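4.2 Changes in the Work of the Floor Staff

The first effect of the system at Drornthorpe was on the order of the working day. Before the trial, clearing the furnished rooms was done by whoever finished first in the kitchen. The job had no fixed start and was rarely written on the shift sheet. Under the Irden controller, the clearing run had to be scheduled, and a person had to be assigned to supervise it from the desk. Staff who had treated clearing as a gap between other jobs now had to plan for it.

We logged 215 supervised runs. In 59 of them the operator stepped in at least once, either by pausing the arm or by taking over the grasp by hand control. Most of these interventions came at the approach, before anything had been picked up. Operators told us that they could not always judge from the wrist view whether the gripper would close on the object or beside it, and that they preferred to stop early. Some of the pauses were probably not needed. We did not ask operators to reduce them, as doing so would have changed the behavior we wanted to observe.

Every operator trained first in simulation. The training rooms were built in Negash, the simulator supplied with the controller, and use household furniture and small loose items such as cans and bowls. Each trainee completed 200 practice grasps before taking a live run. The trainees worked from the same two kinds of view they would later have at the desk: a wide view over both arms, and a close view from the wrist. The wide view was popular from the start. The close view was not. It shows the fingers and a small area of table or floor, and several trainees said they lost track of which way the arm was facing. By the end of training most of them used the wide view to choose a target and the close view only for the last part of the reach.

Two tasks grew that had not been in the original plan. One was checking the rooms before a run, which meant moving cables and bags off the floor. The other was writing up failed grasps. The form for a failed grasp took longer to fill in than the grasp took to repeat, and in the second half of the trial we cut it to four lines. Neither task appears in the labor estimates made at the planning stage, and both fell to the same people whose hours the system was meant to free.

Bending and lifting went down, and this was the change staff mentioned most often without being asked. Sitting time went up. The desk had been set up for short use, with a stool and one low screen, and complaints of stiff necks began in the third week. A proper chair and a second screen were put in during March. We recommend that any site planning a similar change budget for the desk as well as the arms.

Pay grades were left alone during the trial. Supervisors at Drornthorpe regarded desk work as lighter and did not think it called for a higher rate. Operators disagreed, pointing out that they now answered for breakages they had not caused with their own hands. The question was still open when we left the site. A similar dispute had come up at Zustulcombe, where it was settled by rotating everyone through the desk so that no one held it as a separate post.

Figure 6 gives simulator views from the training stage. The black gripper fingers come into all four.
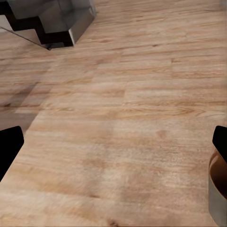
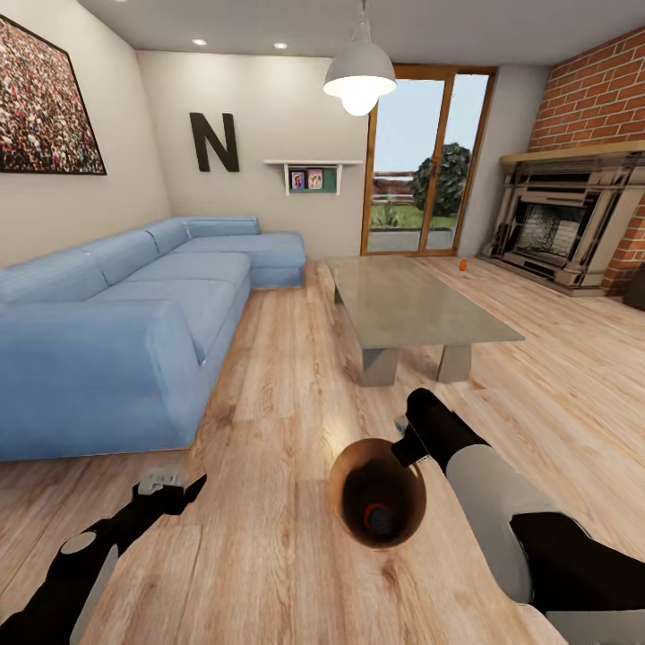
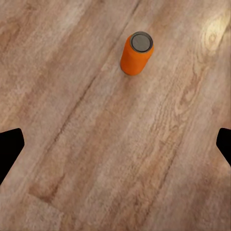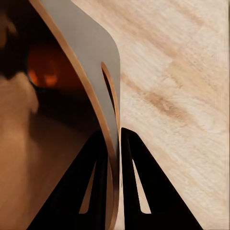

Figure 6. Simulated training views. The second is the wide view, with both arms and a brown bowl in the right gripper; in the third, an orange can stands on the floor ahead of the open fingers.

Negash said in written comments on a draft of this section that the figure of 59 should not be read as a failure rate, and that an operator who stops an arm early is doing the job as intended. The comments also asked that we separate pauses from full takeovers. We agree with the first point. The run log recorded both under one code, so the second could not be done for this trial, and the code has been split in the version of the log now in use.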